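Plirkon countertop water softener – worth keeping?
Forum: Home and Kitchen > Plumbing and Water

dustymile
Posted Sat 21 December
We moved into a house on a well last spring and the water is hard. White crust on every faucet, spots on glasses, soap that won't lather. I bought the Plirkon softener because it was on sale and didn't need a plumber. It worked fine for the first couple of months. Now the spots are back and I'm going through salt faster than the manual says I should. Before I spend more money on it, is this unit worth keeping or should I put in a full size one?

pipewrench_ok
What does your water test at? Everything else depends on that. The small units are sized for city water that's a little hard. On a well you can run through the resin's capacity in a day or two, and then you have plain hard water until it regenerates.

dustymile
Strip test came out at the top color, so I can't tell how high it goes. Two adults, two kids, one dishwasher.

harlow_creek
Strips are useless past a certain point. Send a sample to a lab and ask for iron and manganese too. Iron fouls resin and the first sign is usually what you describe: more salt, less soft water. I cleaned mine with a resin cleaner and got another year out of it.

tub_and_tile
I disagree with going straight to the lab. Check the brine tank first. Push a broom handle down through the salt. If it stops partway and then breaks through, you have a salt bridge and the unit has been regenerating with almost no salt. Costs nothing to check.

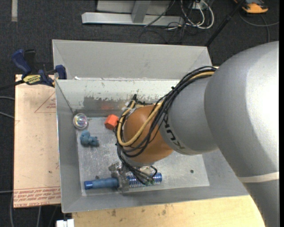

Also look at what salt you're using. I had the cheap rock salt and the bottom of the tank was mud. Switched to pellets and haven't had to scrape it out since.

harlow_creek
A salt bridge makes it use less salt, though. He says he's using more.

tub_and_tile
Fair. I read that too fast. Still worth cleaning the tank.

dustymile
Checked, no bridge. There's a layer of brown sludge at the bottom. I ordered a lab test as well.

kettle_top
I had the Plirkon for three years on city water and never had a problem with it. Is your hardness setting still at the factory number? Mine went back to the default after a power outage and I didn't notice for weeks.

pipewrench_ok
Brown sludge on a well makes me think iron. If so, a bigger softener alone won't fix it. You'd want an iron filter ahead of it. I put in a Wallner filter and a Sarkeck softener behind it – the Wallner needs a backwash line to a drain, so look at where your drain is before you buy.

harlow_creek
Or a Traltesa if there's no room for two tanks. Slower flow, but one tank.

pipewrench_ok
I wouldn't. With four people you'll notice the pressure drop every time somebody showers while the washer is filling.

harlow_creek
We have four people and I don't notice it. Depends on the pump.

dustymile
Setting was fine, it's where I left it. Lab says results in January. I'll clean the tank this weekend, run a resin cleaner through it and post the numbers when I have them.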